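About us

Hello, and thanks for clicking on the bit of the website that most people skip. I'm Lụa Doãn and I run the Losley Language Kitchen, a small school in Cukatgate where grown-ups learn Vietnamese by talking, mostly, and by eating quite a lot as well.

I'd better say straight away that we don't teach cookery. People ring up wanting to book a course on spring rolls and I have to let them down gently (though if you stay until the end of a term you will know how to ask for one, describe one, complain about one and tell your neighbour that her mother's are better than yours). The kitchen in our name comes from how I learned English, standing at a sink with the radio on, repeating the shipping forecast back to a pile of plates. My vocabulary for wind was excellent and I couldn't order a bus ticket.

How it began

I started with 6 students and a borrowed room above a dry cleaner's on Hashemi Street. It smelled of hot shirts. Three of the students were married to Vietnamese people and wanted to know what was being said about them at weddings, one was going to Huế for work, and the other two had seen my card in the library and thought it looked friendlier than the Spanish one. I charged too little, I photocopied everything from a schoolbook meant for seven-year-olds, and in the second lesson I spent the whole two hours on the word "ma" and its tones. Two hours! I'm amazed anyone came back.

They did come back, though, and they brought sisters and husbands and a man from the swimming baths, and by the following October I'd given up my job in the accounts office at Stiltdale and was doing this properly.

We moved to the present rooms when the dry cleaner's lease ran out. There are two teaching rooms, a cloakroom with too few hooks and the kitchen, where everyone ends up at break.

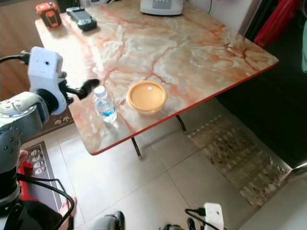 I get asked a lot what sort of school we are, and I never have a good short answer. We don't do exams. If you need a certificate, the college across town will sort you out and I'll happily give you the number. What we do is get you speaking in the first ten minutes of the first evening, badly, to another person who is also speaking badly, and then we spend a few months making both of you better. You'll read and write too, but that comes in from the fourth week, once your ear has something to hang the marks on. I used to do it the other way round. My early students could spell beautifully and went completely silent in front of a real auntie.

The tones

Everyone worries about the tones, so let me deal with them here. I teach the northern way of speaking first, where there are six, and then in the second term we listen to plenty of people from the south and the middle so you don't get a shock. You will mix them up. I still remember a student solemnly telling my uncle on the telephone that he'd like to buy a tomb, when he meant he'd like to buy a mother some flowers (I never fully got to the bottom of that sentence). My uncle was very kind about it.

We do tones with our hands. You draw the shape in the air while you say the word, and yes, you feel daft, and then after a few weeks you notice that your hand is going up and down under the table by itself. One of my second-years does it while she's driving, which I've asked her to stop.

Who you are to me

The other thing people don't expect is the business of what to call each other. In English you can get through a whole life on "I" and "you". In Vietnamese you have to decide whether the person in front of you is more like an older brother, a younger sister, an aunt, an uncle or a grandparent, and what that makes you. So on the first night I ask everybody roughly where they come in age, very politely, and we sort out who is who. There's a lot of laughing. It does mean that by the end of the evening you've got a room full of older sisters and younger brothers, and I think that's half the reason people stick with it.

I'm "cô" to most of the class, which is what you'd call a woman teacher whatever your age. I have a retired student who is old enough to be my father and calls me cô with enormous dignity, and I call him "bác", and neither of us would dream of changing it now.

What an evening is like

We start at half past six. The first part is sound work, all together, quite loud. Then you're in pairs for a conversation I've given you the bones of, such as buying fruit, or being late, or explaining why you aren't married. At half past seven we have the break, and the rule at break is that you have to ask for everything in Vietnamese. Tea, milk, the biscuit tin, the loo, someone to budge up. If you can't remember the word you point and look hopeful and somebody older than you in learning will help out. I've had shy people say more in that quarter of an hour than in the rest of the lesson put together, so I've stopped worrying when it runs over.

After that there's a story, or a song, or a bit of a television drama (the crying ones are best for beginners, as everybody talks slowly), and home by nine.

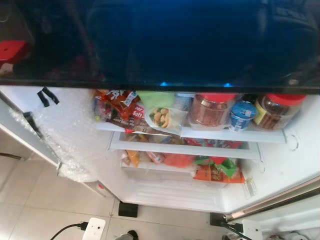 I learned more words at break than from any book I bought, and I bought all of them, though I do wish there was a bit more grammar written down for those of us who like to see it. I went to my wife's family for new year and managed a whole dinner without switching to English once. My father-in-law corrected me 8 times and then poured me a drink.

I've left the grumble about grammar in, as it's a fair one. There is now a booklet. I wrote it over one long wet summer, it has 800 words in the list at the back with the tones marked large enough to read without your glasses, and you get a copy when you join. I'm not fond of grammar tables myself and it probably shows, but the chapter on time words came out rather well, I think.

The people who teach here

There are three of us now. I take the beginners and the second-years. The conversation group is run by my cousin, who grew up in Cần Thơ and does the southern side of things, and who thinks my accent is terribly stuffy. The children's hour is looked after by a former student of mine, and I can't tell you how pleased I am about that. She came to me knowing only the word for soup, and she now tells people off in Vietnamese more fluently than I do.

We're all paid, by the way, and paid for our planning time as well. I mention it because I taught for years at places where you weren't, and I promised myself that if I ever had a school I'd do it differently. It's one reason we aren't the cheapest. There is a lower fee if you're out of work or studying, and you only have to tick the box, I don't ask for letters.

Things we get wrong

The heating in the back room is either on or off and has no opinion in between, so bring a cardigan. I talk too fast when I'm excited. Our waiting list for the children's hour is longer than I'd like, and I'm slow with emails in the weeks before Tết, when my whole family seems to need something posted. If you haven't heard from me, please do nudge.

I also tried an online class and was hopeless at it. Everyone's tones came through as one flat line and I kept shouting. We might try again with better microphones, but I'm making no promises.

Coming along

New beginners' classes start in October, and there's a smaller group after new year if we have the numbers. You don't need any Vietnamese, any family connection or any ear for music (people always tell me they're tone deaf, and then they sing the whole of a washing powder advert from their childhood perfectly in tune). You're welcome to sit in on one evening for free before you decide. Ring the bell marked Losley at number 839, give the door a good shove as it sticks, and come up to the first floor. If you're early, the kettle is on the left and the word for tea is "trà".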